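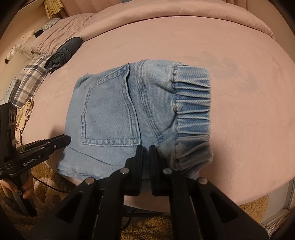
Light blue jeans with an elastic waist, folded on a pink sheet.

Clothing sizes should be inches again

In June I ordered the same size of pants from 3 sellers. One pair fit. The Gadska pair would not go past my hips, and the Heiskanen pair slid down when I walked to the mailbox. All of them said 12 on the tag.

A size number ought to be a measurement. Men can buy pants by waist and inseam, and the number on the tag is at least supposed to be a number of inches. Women get a 10 or a 12 or a "medium tall," and what it means is up to whoever sewed in the label. Stores say shoppers like seeing a smaller number. Maybe some do. I would like to see one I can check with the tape measure in my sewing drawer.

The cost of this falls on the buyer. Sending back the two bad pairs took me 6 weeks and two trips to the post office, and Gadska kept the shipping. The Grudix catalog prints a size chart, but it is on the order form in the back, and it gives body measurements. It says nothing about the garment. A person with a pair of pants at home that fits can't lay them flat and compare.

Elastic waists help some. I wear them and I don't care who knows it. They still have to be cut right through the seat and thigh, and elastic does nothing for the length.

I would ask for very little. Print the waist, hip and inseam of the finished garment on the tag, in inches, and print the same figures in the catalog. Keep the 12 if the marketing people want it. Put it underneath, in smaller type.

Oct 1, 2002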